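Section 5: Oiling and Maintaining Butcher-Block Tops

This section applies to Vikovell solid wood tops supplied unfinished or with a factory oil coat. It does not apply to lacquered tops.

5.1 Before You Start

Let the top stand unwrapped in the room where it will be used for 2 days. Remove the protective film from both faces. Keep the room ventilated while oil is being applied.

CAUTION: Rags soaked in drying oil can heat up and catch fire on their own. Lay used rags flat outdoors until fully dry, or store them under water in a closed metal container.

5.2 Applying the First Coat

1. Sand the top with 150 grit, then 218 grit (Skumari sheet code), always along the grain.
2. Vacuum the dust and wipe with a dry lint-free cloth.
3. Pour a small amount of Skumari Top Oil onto the wood and spread it along the strips.
4. Leave for 5 minutes. Do not let the oil become tacky.
5. Wipe off all excess with a clean cloth.
6. Oil the underside and end grain in the same way. A top oiled on one face only may cup.
7. Allow to dry overnight and repeat from step 3.

Note: Color variation between strips is normal in solid wood and is not covered by the warranty.

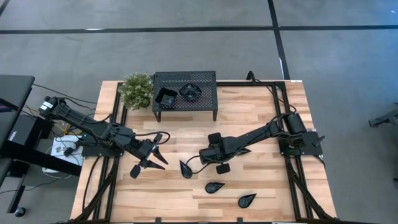
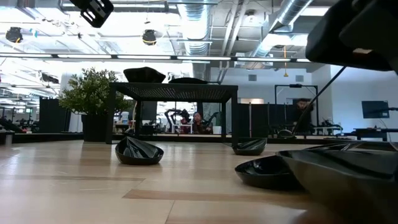 Wimanham, 9/10/20

Revision note: the drying times in 5.2 replace those in the June edition. Owners of the Escobedo bench base should also read 5.4.

5.3 Routine Care

Wipe up water, wine and coffee at once. Clean with a damp cloth and mild soap, then dry. Do not use scouring pads, ammonia or bleach. Place a trivet under hot pans.

Re-oil when water no longer beads on the surface. For tops in daily use, one coat every 2 months is normally enough during the first year.

5.4 Fixing to a Metal Base

1. Place the top face down on a blanket.
2. Center the base and mark the slotted holes.
3. Drill pilot holes. Use a depth stop.
4. Insert the screws with washers and tighten by hand. Leave the washers free to slide so that the wood can move with the seasons.

CAUTION: Do not use glue between the top and the base.

Replacement screws and washers are listed under part number 3000.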